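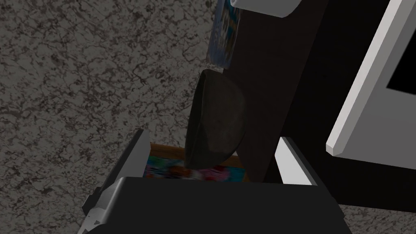 A thermometer next to a parking lot tells you about the parking lot, a reader commented under our January progress post, and if the Lonotcombe record shows warmer nights, the first thing to blame is the asphalt.

March 12, 2018
By Khurram Abbasi

The comment was a fair one and it changed the project. We had planned to take the daily readings from the old town weather station, plot the overnight lows, and compare the trend with what the climate textbooks say should happen. After the comment we spent most of our time on whether the station itself could be trusted.

Background

Nights are expected to warm as greenhouse gases build up, and in many places the lows have gone up faster than the highs. Towns also warm at night for a local reason. Pavement and brick take in heat during the day and give it back after sunset. Both effects push the overnight low in the same direction, so a single station inside a town can't separate them.

The Lonotcombe station has a record going back 60 years. It started on open grass behind the waterworks. The lot beside it was paved partway through the record, and the original glass thermometers were later replaced with an electronic unit. The date of the paving is in the town minutes. The date of the instrument change is not, and we had to work it out from the log sheets, where the readings go from whole degrees to tenths between one page and the next.

Method

We used a second station at Tetteh, which is a farm outside town with a long record of its own. The farm has no pavement near the instrument and the surroundings look much the same on the old survey maps as they do now. If asphalt explained all of the change in town, Tetteh should show little or no warming.

We also put out six temperature loggers in a line from the town station toward open ground. The farthest was 200 meters away, on grass. Each one was in a homemade white shield at the same height. Before setting them out we ran them side by side in a shaded box and corrected for the differences.

The log sheets were typed in by hand. Akutetti, the spreadsheet add-on we used for checking, flagged 678 entries as doubtful. Many of these were typing mistakes of ours. Others were cases where the low for the day had been written in the column for the high. Where we could see what had gone wrong we fixed it and kept a note. The rest were left out.

Results

The town lows rise over the whole record. There is also a step up soon after the paving, which is easy to see when the Tetteh series is subtracted. So the reader was right that the lot affects the readings.

The Tetteh lows rise too. The slope is smaller than in town but it is there, and it stays there when we drop the earliest years or the latest years. We could not find anything at the farm that would account for it.

The loggers agreed with this. On clear, still nights the ones nearest the lot read warmer than the ones on grass. On cloudy or windy nights the line was almost flat. This matches what we had read about surface heating in towns.

Problems

The logger nearest the creek, at the low end of the Zumska field, gave colder readings than its neighbors on calm nights. We think cold air was draining into the low spot. We kept it in the data but did not use it for the comparison with the town station.

We only had loggers out in winter. The asphalt effect should be larger in summer and we can't say how large from what we have. The instrument change is the other weak point. It falls close enough to the paving that part of the step may belong to the thermometer.

Two stations are also not enough to say anything about the region. The Tetteh trend is one farm's record.

Further work

The loggers should go back out in July with the creek position moved uphill. The glass thermometers are still in a cupboard at the waterworks, and it would be worth running one of them next to the electronic unit for a few months to get the offset directly. The corrected log sheets and the list of changes are in the class folder.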